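About Pravus

Pravus is a school for people who want to work in operating rooms and sterile processing departments. We train surgical technologists, sterile processing technicians and first assistants. Most of our students are changing careers. They come to us from restaurants, warehouses, nail salons, nursing homes and the military, and a good number have not sat in a classroom for years.

How we started

Ngân Vi opened the school after a long career as a scrub tech and then as an operating room educator. Her hospital kept hiring graduates who knew the names of the instruments but had never set up a back table under time pressure. She rented three rooms above a dental supply store, bought used tables and lights at auction, and taught the first evening class herself. Trinh Doãn joined the following year to build the sterile processing course and is now our director of instruction.

We moved to the Khương Building when the evening program outgrew those rooms. The school now has 3975 square feet on one floor, with two mock operating rooms, a decontamination and assembly area, a lecture room and a small library. The scrub sinks work. The elevator is slow, and students with an early lab should allow for that.

What we teach

The surgical technology program takes 9 months of classroom and lab work, followed by a clinical placement. Students learn aseptic technique, anatomy, instrument handling, counts, draping, specimen care and room turnover. They also spend time on things that rarely show up in a course catalog, such as how to speak up when a glove is torn, and how to give a clear handoff at shift change.

The sterile processing course is shorter and runs in the evening. It covers cleaning, inspection, tray assembly, packaging, sterilizer loads and record keeping. We teach tray tracking on Virov, the same software used by two of our clinical partners.

The first assistant course is open to working technologists. Classes are small and most of the time goes to tissue handling, exposure and closure. Applicants need a letter from a current supervisor.

How we teach

Lab groups are kept small – one instructor for each pair of tables – and every skill is signed off in person. Written tests count toward the grade, but a student who passes the tests and fails a setup will repeat the setup. Open lab is available most evenings, and you do not need an appointment.

Our instructors all hold current certification and most still take shifts at area hospitals. 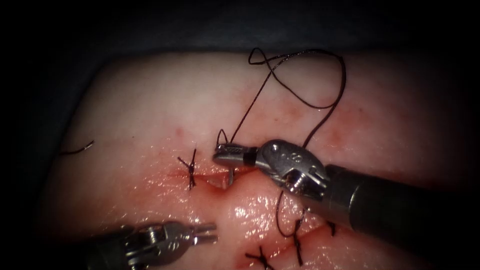

Instrument wrist beside an incision in a tissue pad.

Graduates and placements

To date 397 students have completed one of our programs. Clinical placements are arranged by the school, and students are not asked to find their own site. We do not promise anyone a job. Our placement office will help with a resume, practice interviews and certification paperwork, and graduates can come back for that help at any time.

Tuition and aid

Tuition can be paid by the month. Scrubs, a lab kit and the first certification exam fee are included. The Zevo Fund covers part of the cost for students who are supporting a family, and applications for it close in August.

Visiting

Prospective students are welcome to sit in on a lecture or an open lab. Call the front desk first so we can have a gown and shoe covers ready in your size. Front desk staff speak English and Vietnamese.

Page last updated February 11, 2026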